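Can machines do the ironing pile yet? Project report, Vislow College

Our project asked whether a gripper can handle laundry at home. We chose shirts and tops, as cloth has no fixed shape.

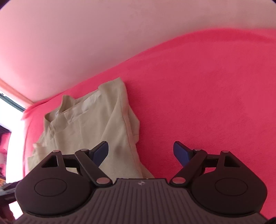

Report author, second-year student, Tredora project group
18/05/2022

A collar gives the fingers a folded edge to aim at. Plain fabric gives them much less, and we split the chore into three stages: pick up, spread, fold.
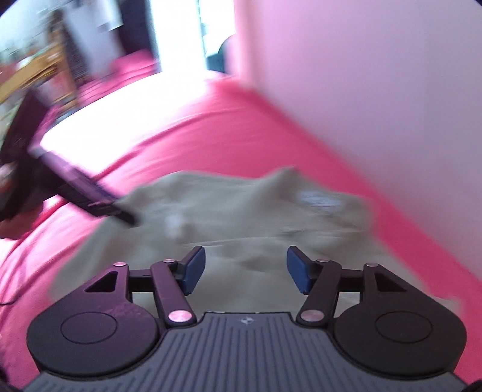

Folding is the stage we rate as furthest off. A person finds the sleeves by feel. With beige cloth rumpled on a pink sheet the colours are easy to separate, but the folds still hide which layer is on top. We would leave folding to people for now.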